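Thread on moving my late-night baking from cups and guesswork to a proper sourdough schedule. I've had a few messages asking how it's done with a full-time job, so I'm writing it down once and pinning it. April 3, 2025.

1/ I bake twice a week. One loaf midweek, two at the weekend. The starter lives in the fridge the rest of the time and gets fed the night before I need it. It doesn't need a name or a daily feed.

2/ Flour first. I use Lulley strong white for most of the dough and a bit of Flarnico wholemeal for flavour. Lulley changed their bags last year and the new ones split at the bottom corner, so tip it into a tub as soon as you get home.

3/ For two loaves I weigh out 710 grams of white and 300 of wholemeal. Yes, that's ten grams over a round number. My old scale read wrong, I got used to the dough it made, and when I bought a new one I worked backwards.

4/ Water depends on the flour. The wholemeal drinks a lot. Start lower than the recipe says and add a splash with the salt. You can't take it back out.

5/ Mix after work, before you sit down. If I sit down first it doesn't get done. Flour and water go together in a bowl, covered, for half an hour. Then starter and salt.

6/ Folds. Most books want four sets. I do three, because the fourth always lands in the middle of something. I've baked both ways from the same batch and couldn't tell them apart.

7/ Kitchen temperature matters more than anything on the clock. Mine is cold until May. In winter I put the bowl in the oven with only the light on. Put a note on the oven door. I've preheated it with the bowl inside once and that was a bad evening.

8/ Shaping. Wet hands for the early folds, flour on the worktop for the final shape. If the dough spreads straight away, leave it twenty minutes and shape it again. Baskets get rice flour — ordinary flour sticks.

9/ Into the fridge overnight. This is the part that makes it work with a job. Anything from 9 hours up to a day and a half has been fine for me. Past that it goes sour and a bit flat, though it still makes decent toast.

10/ Bake from cold, straight out of the fridge. I use a Trasau lidded pot, the plain one. It's heavy, the enamel has chipped on the rim and it still bakes well. Lid on for 25 minutes, lid off for 20. My oven runs hot at the back so I turn it once.

11/ Loaf feels too dark? Leave it. I used to pull mine out early and got a soft crust by lunchtime every time.

12/ Let it cool for at least an hour. Slicing it hot gives you a gummy middle and drags the knife. The end piece can be eaten earlier if you must.

13/
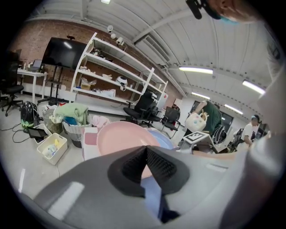 Can you freeze a sourdough loaf whole?
You can, but slices are easier. Cool it fully, slice it, freeze it in one bag and take out what you want. It toasts from frozen. A whole loaf takes most of a day to thaw and the crust suffers.

14/ Discard. I keep a jar at the back of the fridge and make crackers when it's full. Oil, salt, seeds, rolled thin, baked until brown at the edges. Don't keep the jar longer than a fortnight.

15/ Cost. People ask if it's cheaper. Against a bakery loaf, yes. Against supermarket sliced, not once the oven's been on that long. Baking two at a time helps.

16/ Books. The one I still open is the Liao bread handbook, mainly for the rye chapter. Skip the section on scoring patterns unless that's your thing. One long cut down the side does the job.

17/ That's the lot. Rye is a different animal and I'll do a separate thread when I've got a loaf I'd give to someone else.

1582 views

More from this account
Why my pizza dough kept tearing
Cleaning a burnt enamel pot
Oat porridge loaf, second attempt
Storing flour in a small kitchen

We use cookies to keep you signed in and to see which pages are read. Accept all | Manage settings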